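Hasex Desk Arm with Uncombe Rehearsal Software

Home > Arms > Light pick and place > Hasex

Ships in February. Lease or buy. Uncombe license included.

Hi, Amrit Tremblay here. I look after the Hasex at Truroda, and I wanted to write this page myself because the old one was all torque numbers and I kept getting the same phone calls anyway!

So. Hasex is a small arm with a two-finger gripper, and it picks up the light stuff that ends up all over a shared table: pencils, rulers, erasers, glue sticks, that kind of thing. It puts them in a tray. Reach is 600 mm from the base, which covers one side of a normal work table (if yours is deeper than that, look at the rail kit further down). It runs off a regular wall outlet and it's quiet enough that you can take a call next to it.

Our longest-running customer is Polishchuk, a drawing school with an evening program and a lot of tables. Before the arm, the studio assistants stayed 25 minutes past the end of every class to put supplies away. I spent two evenings there watching them do it, and it's a miserable job when you're tired and there's a bus to catch. Now the arm does the tables and the assistants do the chairs and the floor, and they leave on time. Solange Gill runs the studio floor, and she was pretty blunt with me at the start. She wanted to know whose hours were going away. The school put it in writing that none were, and the time went into prep before class. I'd ask you to have that talk with your own people before you order, and to have it with them in the room.

It did change the work, though, and some of that took getting used to. Somebody has to own the arm. At Polishchuk that's whoever has the early shift: they check the finger pads, empty the tray and look at the skip list (the things Hasex saw and decided to leave alone). A couple of the assistants like this part a lot. One doesn't, and she swaps shifts to get out of it, and that's fine too.

What is Uncombe?

Uncombe is where you rehearse a job before the arm does it for real. You set up a room on screen, put a table and some objects in it, and drive the arm around. The view comes from behind the gripper, so you get used to looking at your table the way the arm does. It feels odd for the first ten minutes and then you stop noticing.

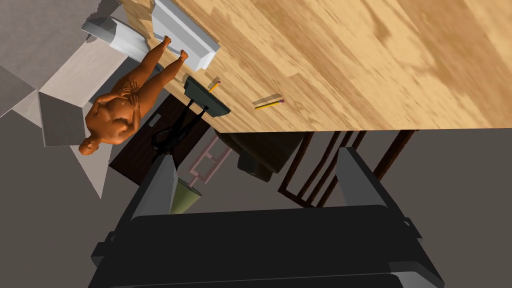

Rehearsal in Uncombe: two pencils and a white tray on a simulated tabletop, gripper fingers at the bottom.

I tell people to start with pencils. They're thin, they lie at whatever angle they like, and a short one needs a different approach from a long one. Once your team can rehearse a pencil pickup and like what they see, paintbrushes and markers will feel easy. Tilt the view as much as you want. The far corners of the table are where people get sloppy, so spend some time there.

The nice surprise for me was who ended up using it. I had pictured one technical person per site. At Polishchuk the assistants took it over, and they're the ones who wrote the rule about never reaching across a drawing that's still out. We added that as a setting, it's called Leave Paper, and it's on by default now.

What comes in the box

Hasex arm with clamp base
Two-finger gripper and a spare set of finger pads
Collection tray
Stop button on a long cord
Uncombe license for 2 seats
Printed setup guide (short, I promise)

Price

Lease is $1,174 a quarter, service included. To buy outright, call us and we'll work out a quote with you, since it depends on the base and whether you want the rail kit.

Things I get asked a lot

Can it work while people are at the table? No. Please don't. Run it when the chairs are empty.

Can it sharpen the pencils? No, and I get this one every week.

Do we need to know how to code? You don't. You drag, you drop, you press Rehearse. If you do code, there's a scripting panel under Tools.

What about scissors? The gripper can hold them but we ship with sharp items turned off. Call me before you turn that on.

Rail kit, extra pads and extra Uncombe seats are on the accessories page. For a demo, use the form or just ring the Truroda front desk and ask for Amrit. Mornings are best.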